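13/02/2023

Every year, once the holidays are paid off, somebody writes to ask me whether now is the time to put a robot arm in the budget. This year it was Saranya Chowdary, who runs the meal program at Quintela and had a quote from Bornero sitting on her desk. I told her what I tell everyone, and since it took me three emails to say it, I may as well say it again where more people can argue with me.

Don't start with the arm! Start with the counter.
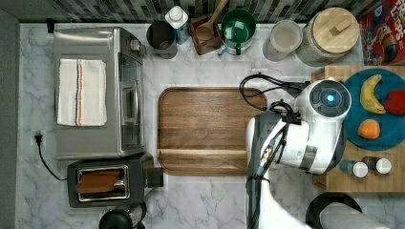

A purchase order has one big number on it and a lot of small ones, and we all stare at the big one. I did it myself for years. The small ones are brackets, spare fingers, hours from an electrician, and cables, dear me, the cables. Look at how the black cable loops up over the arm there, with a toaster, a toaster oven and a row of jars sharing the same counter, and then go find the line in your quote that pays for keeping a cable clear of all that. Saranya's quote didn't have one. It had 14 pages, and a very nice cover.

My old friend Hollis Ostrowski, who taught me to read a quote from the back page forward, used to put aside 20 percent of any equipment budget for what he called "the room." I thought that was timid when I was younger and had opinions about everything. Now I think he was being cheerful.
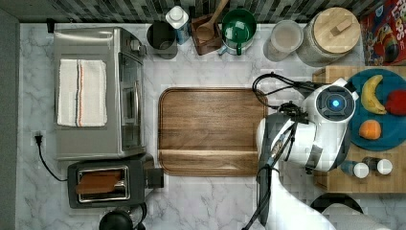 And the room means the ordinary room, the one you have on a Tuesday. I have sat through plenty of sales visits where everything was cleared away and the arm had one block to pick up. Lovely to watch, but I don't cook on an empty table and I doubt you do either. Ask the seller to come to your place and leave the breakfast things where they are. If they hesitate, pour them a coffee and ask again.
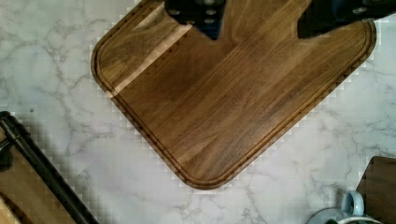
## Spend on the fingers

If there is any money left over (there may be, if you've been stubborn), I'd put it into grippers before I'd put it into reach or speed. A cutting board lying flat on stone is a hard thing to get hold of, even for me, and I've had plenty of practice. Buy a second set of fingers on day one. Gwion Lougher at Fludance disagrees and would have me wait and see what wears out first, and he may be right for a shop with its own machinist down the hall. Most of us have a drawer of mismatched screws and a long wait for parts.

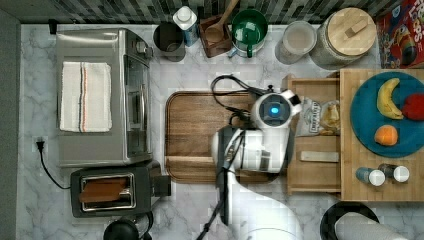 I'd also write in hours for people. Somebody has to learn the thing, and that somebody already has a job. Saranya has put down 11 hours a week through March, which her board grumbled over and then approved, and I was prouder of that line than of anything else in her plan. She hasn't signed with Bornero yet. She's asked them to requote with the cable work and the spare fingers included, and I've promised to read it from the back.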